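Kapitel 3: Den Lustton Merono einrichten und das erste Mal bespielen

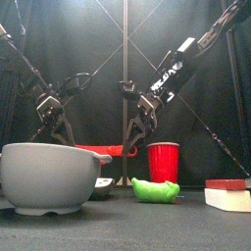
Bevor ihr jetzt gleich den Stecker reinsteckt (ich kenne das, ich hab's ja selbst so gemacht!), lest bitte einmal das ganze Kapitel durch. Der Merono ist ein gutmütiger Plattenspieler, aber den Tonarm richtig auszubalancieren dauert beim ersten Mal eben, und mit Musik im Hintergrund und Besuch auf dem Sofa wird das nichts. Ich setze mich dafür am liebsten sonntags nach dem Frühstück hin, mit Kaffee auf dem anderen Tisch.

Wie man auspackt und die Transportschrauben löst, stand in Kapitel 2. Ab hier gehe ich davon aus, dass der Teller liegt, die Filzmatte drauf ist und der Riemen noch im Tütchen steckt.

3.1 Aufstellen

1. Sucht euch eine feste Fläche. Ein schweres Sideboard ist prima, ein wackliges Regal leider gar nicht. Auf die Lautsprecherbox gehört er auch nicht, sonst brummt es bei jedem Basslauf.

2. Legt eine Wasserwaage auf den Teller, erst längs, dann quer. Die vier Füße lassen sich drehen: nach links wird der Fuß länger, nach rechts kürzer.

3. Lasst hinten 8 cm Platz zur Wand. Die Haube klappt weiter nach hinten, als man denkt, und meine hat seit dem ersten Abend eine Schramme.

3.2 Riemen auflegen

4. Den Riemen um den Teller legen und durch die Öffnung mit dem Finger bis zur Motorrolle ziehen. Er darf nicht verdreht sein! Dreht den Teller danach ein paar Runden von Hand, dann setzt sich der Riemen von allein in die Mitte.

5. Falls er immer wieder abspringt: Rolle und Riemen mit einem trockenen, fusselfreien Tuch abwischen. Meistens ist da noch Fett von den Fingern dran.

3.3 Tonarm ausbalancieren

Achtung: Antiskating steht auf 0, und der Nadelschutz ist ab. Der Lift bleibt unten, haltet den Arm deshalb die ganze Zeit am Griff fest, bis er schwebt.

6. Gegengewicht hinten aufschieben und langsam eindrehen. Der Arm soll neben dem Teller frei in der Luft stehen, genau waagerecht, wie eine kleine Wippe. Kippt er nach vorn, muss das Gewicht weiter nach hinten, und umgekehrt.

7. Schwebt er? Dann zurück auf die Stütze damit und den Bügel schließen. Jetzt nur den Skalenring auf 0 drehen, das Gewicht selbst bleibt stehen. (Den Fehler hab ich zweimal gemacht und mich dann gewundert, warum alles so dumpf klingt.)

8. Gewicht und Ring zusammen auf den Wert drehen, der auf dem Beiblatt eures Tonabnehmers steht. Antiskating auf denselben Wert stellen.

Hinweis: Wer den Inskip-Tonabnehmer nachgekauft hat, muss die Balance komplett neu machen. Er ist schwerer als der mitgelieferte, und das Gegengewicht wandert ein gutes Stück nach hinten.

3.4 Anschließen

9. Rot kommt an rechts, Weiß an links, und das dünne Massekabel an die Schraube mit dem Erdungszeichen. Vergesst ihr die Masse, brummt es, und zwar ordentlich.

10. Hat euer Verstärker keinen Phono-Eingang, braucht ihr einen Vorverstärker dazwischen. Ich benutze den kleinen Kilport und bin sehr zufrieden damit, er wird nur ein bisschen warm.

Vorsicht: Verstärker immer aus, wenn ihr Kabel steckt. Der Knall tut den Hochtönern weh und den Nachbarn auch.

3.5 Die erste Platte

11. Nehmt bitte keine Lieblingsplatte! Etwas vom Flohmarkt tut es völlig.

12. Drehzahl auf 33 stellen, Teller starten, 60 Sekunden laufen lassen. Lift hoch, Arm über die Einlaufrille führen, Lift runter.

13. Springt die Nadel nach innen, ist das Antiskating zu niedrig. Zieht sie nach außen, ist es zu hoch. Immer nur in ganz kleinen Schritten korrigieren und wieder reinhören.

Schellackplatten bitte nur mit passender Nadel und der Drehzahl 78. Die normale Nadel ist dafür viel zu fein, und auf Dauer ist sie hin.

Weiter geht's in Kapitel 4 mit der Reinigung.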